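Flerkbridge pickle

From the Ledesma Food Encyclopedia, open edition. Entry needs more sources.

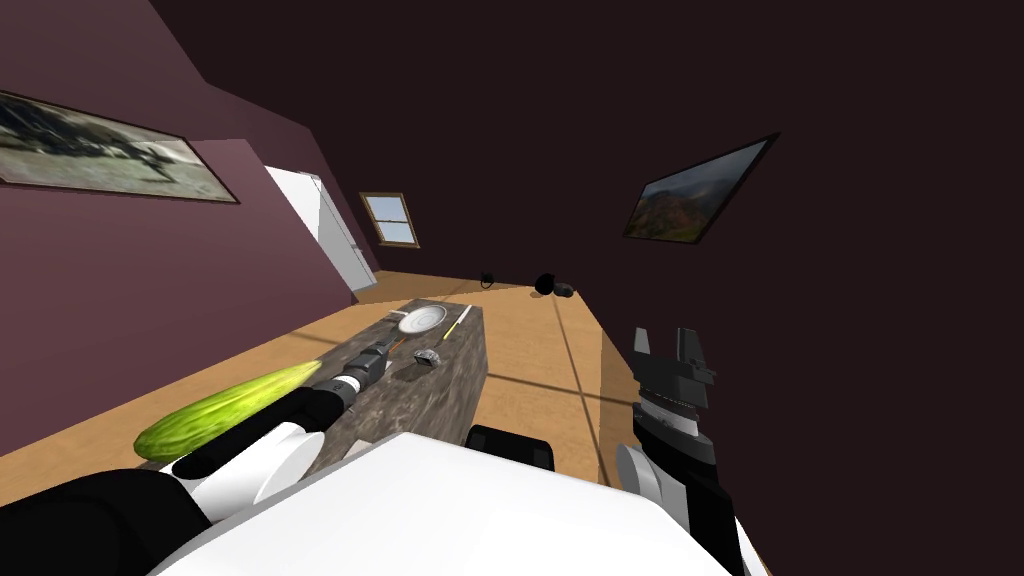

The Flerkbridge pickle is a sour cucumber pickle made by salt fermentation, no vinegar. Named for the town of Flerkbridge, where it was sold from barrels at the river market. Also called river sour, or just "a Flerk" in the older shops. Not the same as the Gresura pickle, which is sweeter, cut in slices and packed in vinegar.

Name

First used on shop signs. Before that the pickles were sold with no name at all, only a price. Spelling varies: Flerkbridge, Flerk-bridge, Flerbridge on one run of labels (printer's error, never fixed, now collected).

History

Cucumbers came to the Flerkbridge valley with market gardeners from the Dusurov side of the hills. Soil there is light and sandy, drains fast, warms early. Growers had more fruit in late summer than the market could take and salt was cheap, coming up river by barge. Pickling was household work at first. Crocks in the cellar, a plate on top, a stone on the plate.

Barrel trade started once the covered market was built. At its peak 11 stalls sold pickles there, most of them only pickles. Market day was Thursday and still is. The trade shrank when home refrigerators came in and people wanted a milder, crisper product that didnt need a cellar. Two of the old stalls remain, both under newer owners. A small factory at Ledesma took over the barrel recipe and sells it in jars, though purists say the jarred kind is too clear. Real brine should be cloudy.

Cucumbers used

Traditional type is Dusurov Green, a short ridged cucumber with thick skin and a small seed cavity. Picked young, early morning, before the sun gets on the vines. Stem end left on until washing. Blossom end always trimmed, as it carries enzymes that soften the pickle. Long salad cucumbers are not used for whole pickles. Too much water, skin too thin. Some households cut them in chunks for a quick version, ready in a few days and eaten right away.

Method

Cucumbers are soaked in cold water for several hours, then packed upright in the crock with dill heads, garlic, horseradish leaf and sometimes a blackcurrant or oak leaf. The leaves add tannin, which helps keep the crunch. Brine goes over the top and everything is weighted down below the surface. Anything sticking out will mold.

Kept at cool room temperature. Bubbles start within a few days, brine clouds, color goes from bright green to olive. Half sours can be eaten after 9 days. Full sours take several weeks and then go to cold storage, where they keep souring slowly. White film on top is usually yeast and gets skimmed off. Pink brine, slime or a rotten smell means the batch is thrown out, no tasting.

Use in cooking

Eaten whole with bread and cold meat. Chopped into potato salad. The brine goes into soup, mainly the barley and pickle soup made in April when the last of the winter crock is being used up. Gresura cooks add grated pickle to meatballs, a habit which Flerkbridge people regard as odd. Fried pickle is recent, mostly fairground food.

Storage

Unopened jars keep in a cool cupboard if pasteurized. Raw fermented ones must stay cold. Once opened, use a clean fork, keep the pickles under teh brine.

See also

Gresura pickle
Dusurov Green (cucumber)
Barley and pickle soup
Flerkbridge covered market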